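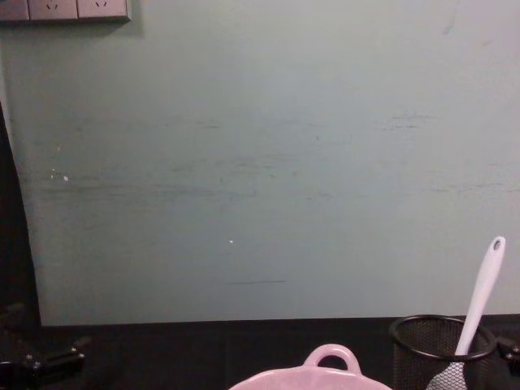
Ticket 445: left arm lags during remote teaching, then jumps

Hello all, it's me again, and it's the left arm again. I've been trying to teach the table-setting task since lunchtime and I can't get more than a few clean demonstrations in a row before the left gripper falls behind my hand. It's a horrible feeling, like steering a boat. I move the handle, nothing, nothing, and then the arm does the whole move in one go and stops dead. The right arm is fine. The task is the one we agreed on: right arm takes the white spoon out of the black mesh pen holder, left arm steadies the pink dish by its loop handle, spoon goes in the dish, both arms back to rest. I picked it because the spoon handle sticks up well clear of the rim and gives the right gripper an easy thing to grab, so I really did think this would be a quick afternoon.

Status: open
Rig: two-arm bench, Barredo handles, Stiltbridge software
Task: spoon to dish

What I see

Start a recording and the first demo is usually lovely. Second one, also good. Somewhere in the third or fourth the left arm goes soft and late, and by the time it reaches the dish I'm already closing my fingers, so it shuts on thin air and then barges into the handle. I've not broken the dish yet, but I did give it a good shove towards the pen holder! If I stop recording and just wave the arms about for fun, there's no lag at all, however long I keep it up.

What I've tried so far

1. Restarted Stiltbridge. Good for two demos, then back to the same.

2. Swapped the left and right handles over. The lag stayed with the left arm, so I'm fairly happy it isn't the handle.

3. Swapped the two data cables at the controller end. No change. I also wiggled everything I could reach, which I know isn't proper testing, but it makes me feel better.

4. Turned the speed limit down to 52 per cent. Smoother to watch, still late. Put it back up.

5. Taught by hand instead (arms limp, me holding them and walking them through it). Recorded nine of those with no trouble on either side. They play back nicely too, but it's slow going, and my own hands are in the way of the dish for most of it, so I don't want to do the whole set like that.

Update, 3.40 pm

Had a proper look at the log, which I should have done first. Every time the left arm goes late there's a line saying "queue full, left" and the number next to it is 2000. The right one never gets anywhere near that. So the commands are piling up somewhere between the handle and the arm, and then all getting let through together, and that would fit the jump. I've attached the log from the last run. Ignore the first couple of minutes, I'd left the handles switched off and was wondering why nothing moved.

Update, 4.15 pm

Reply from Sondo support, pasted in so it's all in one place:

"Please check whether the left arm is set to record joint torque as well as position. In the version you are using, this is a separate tick box for each arm. With torque recording on, the left queue can fill during longer sessions. Untick it, save the profile, and restart the controller as well as the software."

And yes, there it was, ticked on the left and not on the right. I've a nasty feeling that was me back in July, when we were doing the squeezing tests with the sponge. Sorry! Unticked, saved, restarted the lot.

Update, 5.05 pm

Much, much better. I've done a run of remote demos on the trot and the left arm keeps up with me the whole way. The queue number wobbles up a bit when I move quickly and then drops straight back. I'm getting a nice gentle hold on the dish handle now, and I can take my time over the spoon without worrying what the other hand is up to.

Two things before anyone closes this:

The demos from before the fix are no good for training, at least the late ones. I've moved them all into a folder called "laggy left" so that they don't get swept up with tonight's upload to Titotent. Please don't put them back, even the ones that look all right. I haven't been through them one by one.

Also, could we have the torque box set the same on both arms in the shared profile? I only changed my own copy. If somebody loads the shared one in the morning they'll get the same nonsense I've had all day, and I'd hate that for them.

Leaving it open overnight. I'll do a longer session first thing tomorrow with the same spoon and dish, and post the queue numbers here afterwards.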